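Visita à Dretside — notas soltas de uma tarde com garras

Escrito no comboio de volta, desculpem a desordem. Fui lá em agosto ver a bancada de dois braços que andam a usar para comparar garras, antes de decidirmos o que comprar para a nossa linha de retrabalho de embalagens. Cheguei às 14h, saí já passava das 18h. Recebeu-me o Joris Hermans, da parte de integração. O Khoa Ngô apareceu depois, trata do controlo e fala depressa, metade dos apontamentos são dele e a letra é minha, portanto enfim.

A tarefa do dia: caixa preta de um aparelho fino, tampa de um lado, fundo do outro.

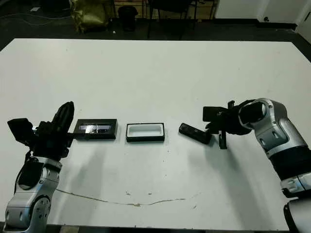
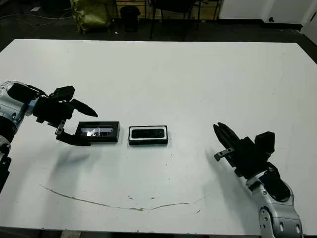

Bancada de dois braços com garras pretas, caixa preta com interior branco em cima da mesa.

Primeira impressão: mais espaço livre do que eu esperava. A mesa é grande, branca, já com os seus riscos, e os dois braços entram um de cada lado. Para nós seria mais apertado, temos metade disso entre o tapete e a grade. Perguntei se dava para trabalhar com os cotovelos mais fechados. O Joris diz que sim mas que se perde alcance no centro, e o centro é onde se passa tudo.

Garras. Compararam dois jogos de dedos, os Zosta e os Bivska. Mesmo corpo, mesmo pulso, troca de dedos em poucos minutos (vi trocar uma vez, com chave sextavada, um parafuso foi parar ao chão).

Zosta — mais estreitos na ponta. Entram bem em folgas pequenas, junto à parede da caixa por exemplo. Contra: marcam o cartão se a força estiver alta. O Khoa mostrou-me uma tampa com a marca, pequena, mas um cliente nosso devolvia aquilo de certeza.

Bivska — superfície de contacto maior, agarram a tampa sem a vincar. Em peças finas deitadas na mesa são fracos. A ponta não consegue passar por baixo e empurram a peça em vez de a apanhar. Vi isso acontecer duas vezes seguidas.

A solução deles por agora é misturar, um jogo em cada braço conforme o lado em que vai estar a peça. Funciona na demonstração. Em produção não sei, são logo duas referencias de sobressalentes e alguém vai montar ao contrário.

Força: nas tentativas com a tampa usaram 800 no parâmetro do controlador, depois baixaram para 500. Perguntei a unidade e a resposta foi "unidade interna". Pedi a conversão por escrito. Com 500 a tampa escorregou uma vez nos dedos Zosta, nos Bivska aguentou sempre enquanto lá estive.

Controlador. É o Atallah, versão nova. O que gostei: as duas trajetórias aparecem no mesmo ecrã e pode-se parar um braço sem parar o outro. O que não gostei: o arranque. Fiz eu próprio uma paragem e um reinício, com o Khoa ao lado, e tive tempo de beber meio café. Para uma linha com paragens frequentes isto conta muito. Ele diz que na próxima versão melhora. Pois.

Também deu o erro 1747 a meio da tarde. Tem a ver com a comunicação com a garra, segundo percebi, e limpa-se desligando e voltando a ligar o módulo. Não constava do manual que me deram. Anotado.

Câmaras: vi menos do que queria. O problema que discutimos foram os reflexos, tudo o que é brilhante em cima da caixa (janelas, ecrãs) baralha a deteção do contorno conforme o ângulo. A parte branca de dentro, pelo contrário, apanha-se muito bem contra o rebordo preto, e é por aí que eles alinham. Boa ideia, a copiar. Com os nossos tabuleiros cinzentos já não sei se dá o mesmo contraste — levar amostras na próxima.

Experimentei conduzir os braços à mão durante um bocado. Cansa mais o ombro do que parece. O esquerdo respondeu bem, no direito senti um pequeno atraso ao fechar a garra, o Joris não sentiu nada. Pode ser mania minha.

Ficou por ver: troca de dedos com medição de repetibilidade, ciclo completo com a tampa a fechar, ruído (a sala estava em silêncio, a nossa nave não está). E o desgaste das pontas, que é o que me preocupa mais. Não tinham dedos usados para mostrar, prometeram mandar fotografias.

Preços não publico aqui. Digo só que os Bivska são mais caros e que a diferença me pareceu menor quando se juntam as tampas estragadas pelos outros.

Pendentes: mandar ao Khoa seis caixas das nossas, incluindo as de abertura lateral. Pedir ao Joris o desenho do adaptador do pulso. Confirmar se a licença do Atallah é por braço ou por bancada, ouvi as duas versões na mesma tarde.

Estacionamento é nas traseiras, a entrada da frente está em obras.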